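3.2 Laughter cues and the reader of the miracle plays

The corpus was compiled from the Cosden and Masmont manuscripts of vernacular biblical drama, together with the later Stindness fragment. Passages were included if they contained at least one exchange in which a speaker mocks, misunderstands or curses another speaker, whether or not the outcome of the episode is solemn. This rule produced 366 passages. Duplicates between Cosden and Masmont were then removed, as were passages too damaged to assign to a speaker, and 284 remained for coding.

Each passage was coded for three features: the rank of the speaker, the presence of an oath or insult, and the position of the exchange relative to the nearest liturgical quotation. Position was measured in lines, counting forward from the first word of the quotation. Stage directions were left out of the line count because Cosden writes them in the margin and Masmont runs them into the verse. Agbenyega coded the full set, and a second reader coded every fourth passage. Disagreements were confined almost entirely to the second feature, where mild oaths by the saints ("by my hood," "by this light") had been treated as insults by one reader and as filler by the other. They are treated as filler in what follows.

The distribution is uneven. Of the 284 passages, 81 place the comic exchange within seven lines of a liturgical quotation, and most of these belong to the shepherd and shipwright episodes. In the Masmont shipwright play, the wife's refusal to board follows directly on the psalm sung by the sons, and her first line picks up the last rhyme of the psalm. The same rhyme link occurs in Cosden, but there the wife's speech has been cut to a single couplet and the quarrel is carried by a servant. Earlier editors took the Cosden version as the older of the two on the ground that it is shorter. We do not find this persuasive. The couplet depends on a word, "stithe," that is explained only in the longer Masmont speech, and a reader of Cosden alone would have to supply the sense from elsewhere.

Speaker rank also matters. Servants and tradesmen speak most of the coded insults, as expected, but the insults that fall closest to a quotation are given to persons of high rank, in particular Herod and the two bishops. Servants tend to quarrel at the opening of an episode, before any Latin has been heard. The practical effect is that low comedy and sacred text are kept apart in the mouths of the poor and brought together in the mouths of the powerful. Whether an audience in the street would have noticed this is a separate matter, discussed in Section 4.

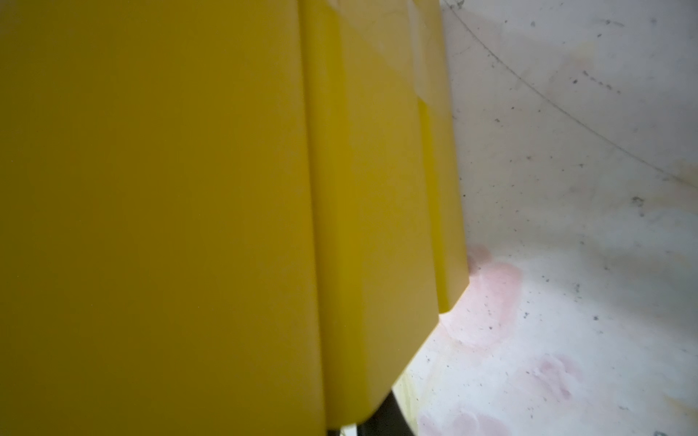 Figure 3. Yellow plastic, stepped profile.

The Stindness fragment does not fit this pattern. It preserves only the end of a Harrowing play, and in it a minor devil interrupts the Latin in mid-verse, finishes the verse incorrectly, and is corrected by Adam. The joke requires an audience able to hear the error, or at least able to hear that Adam has given a different ending. Chiba reads the passage as a clerical addition made for performance inside a religious house. The meter gives some support to this view, as the devil's lines use a longer stanza than the rest of the fragment. The hand, however, does not change, and the longer stanza appears again in a speech by Eve that contains no Latin at all.

For these reasons the fragment was kept in the corpus but excluded from the rank comparison. Its inclusion would raise the number of low-rank speakers near a quotation by one and would leave the order of the groups as it stands. The coding sheet lists it separately, under the heading used for single-witness texts.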